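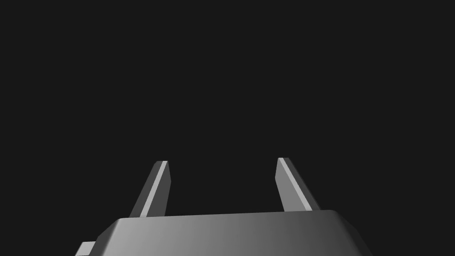 Teuber asks why anyone would simulate a gripper before the purchase order goes out, when the quote already says it fits. Quotes say that. We budget it this way at the Stostton shop, and it has saved us one very handsome paperweight.

1. Write down your widest part, then add room for the parts sales hasn't told you about yet. Ours is 56 mm. We shop for 80 mm of opening.
2. Load the vendor's model with the fingers open and nothing else in the world. Look at it from behind the palm, the way your wrist camera will, and see how much of the view the housing eats.
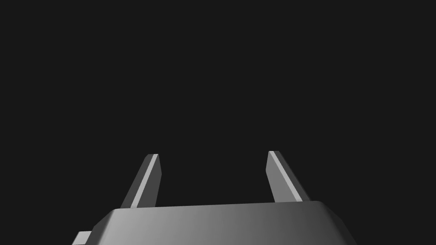 3. Price the whole thing. The Plaltex gripper is $2,099. The adapter plate, cable and spare fingers are on a separate page, naturally. Buy 2 sets of fingers — you will crash one.
4. Ask Sundport for lead time in writing. "Up to" six weeks means six weeks.

Before you sign, check the finger length against your deepest bin.

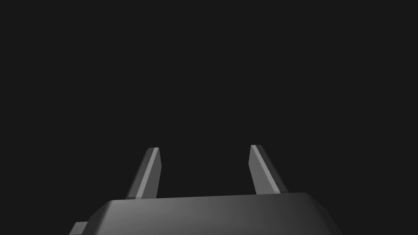 Then put the shipping on its own budget line, so it can be argued about separately in August.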